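Draltano — Greifdaten aus der Küche, Version 4
Stand: 12/04/2022

Hallo und schön, dass du hier gelandet bist! Draltano ist mein kleiner Datensatz mit ferngesteuerten Greifbewegungen. Ich sitze mit dem Controller daneben, führe den Arm Stück für Stück durch die Aufgabe, und alles, was ich dabei mache, landet in einer Datei. Später soll ein Modell daraus lernen, wie man so einen Block packt und anhebt, ohne dass ich dauernd die Finger am Stick habe.

Was drin ist

60 Durchläufe, verteilt auf 5 Ordner. Jeder Durchlauf hat Bilder von einer festen Kamera, die Gelenkwinkel, den Öffnungsgrad des Greifers und meine Steuerbefehle — die rohen, also mit allen Zitterern. Ich hatte erst eine geglättete Fassung hochgeladen und sie im Juli wieder rausgenommen, weil das Training damit bei mir schlechter lief. Wer glätten will, findet das Skript dafür im Ordner hrynyshyn (so heißt auch mein Aufnahmeprogramm, fragt nicht, der Name ist hängen geblieben).

Die Aufgabe

Arm runterfahren, gelben Block zwischen die Finger nehmen, zudrücken, anheben. Klingt nach nichts, ich weiß! Der Block darf aber schief im Greifer hängen, das zählt trotzdem als gelungen, solange er vom Tisch weg ist. In der Datei labels.csv steht dafür eine eigene Spalte namens tilt. Bitte nicht ignorieren, mir ist damit schon ein kompletter Trainingslauf danebengegangen.

Ordnerstruktur

brornmont/raw — Bilder und Gelenkdaten, wie sie aus der Aufnahme kommen
brornmont/labels.csv — eine Zeile pro Durchlauf
hrynyshyn/ — Aufnahme und Abspielen
flallitz/ — mein Lernskript, noch ziemlich wüst

Abspielen

python hrynyshyn/replay.py --run 6

Das zeigt erst mal nur die Bilder und die Kurven. Mit --arm bewegt sich der echte Arm, also vorher bitte den Tisch freiräumen und die Hand am Notaus lassen. Die Geschwindigkeit ist auf halbes Tempo gestellt, und ich würde das beim ersten Mal auch so lassen.

Bekannte Macken

Die Acrylwände spiegeln. Für uns ist das kein Problem, ein Netz hält so einen hellen Streifen aber gern mal für irgendwas Wichtiges. Ich schneide beim Training deshalb großzügig zu. Die gemaserte Tischplatte habe ich absichtlich behalten, auf einfarbigem Grund war mir das Ganze zu brav.
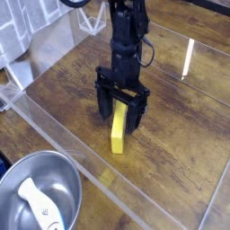 Erst der Block senkrecht auf dem Holz, im zweiten Bild hängt er schräg im Greifer. 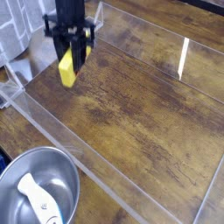

Zum Steuern noch ein Tipp aus eigener Erfahrung: lieber langsam ansetzen und einmal nachkorrigieren als schnell zupacken. Die hektischen Durchläufe habe ich nicht gelöscht, sie sind in labels.csv mit rough markiert und ihr könnt sie beim Laden einfach wegfiltern.

Nutzung ist frei, auch für Abschlussarbeiten und Bastelprojekte. Wenn ihr was darauf trainiert, schickt mir gern einen Link — und wenn beim Laden was knallt, macht bitte ein Issue auf und schreibt die Nummer des Durchlaufs dazu.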